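Mellerville Harvest Supper planning meeting, Wednesday, 7 p.m., Irnstead Hall

I took the notes again, so forgive the spelling! There were 17 of us, and we started late while people hunted for chairs.

Money first. We have $3,361 in the account, and the hall and tables come to $412. Everyone agreed to cap the rest at 3,000 less the hall — so no live band this year (I voted for the band, for the record).

Veloso will lend us the big coffee urns again if we pick them up by noon. Parking is still a mess. We'll ask Bumard for their back lot and bring it up next time.

Desserts took forever. Apple crisp won over pumpkin pie, nine votes to eight, and the apples get peeled at home the night before.

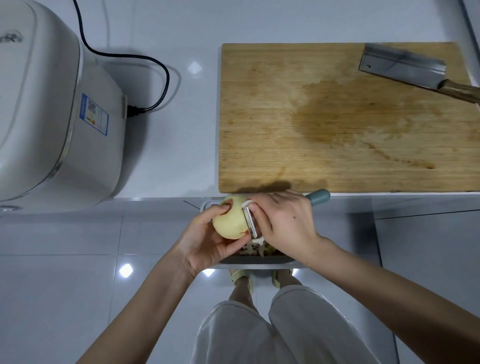
Tickets go on sale the first week of October, same price as last year, kids under six free. I'm doing the posters and would love help hanging them. We wrapped up at 8:40.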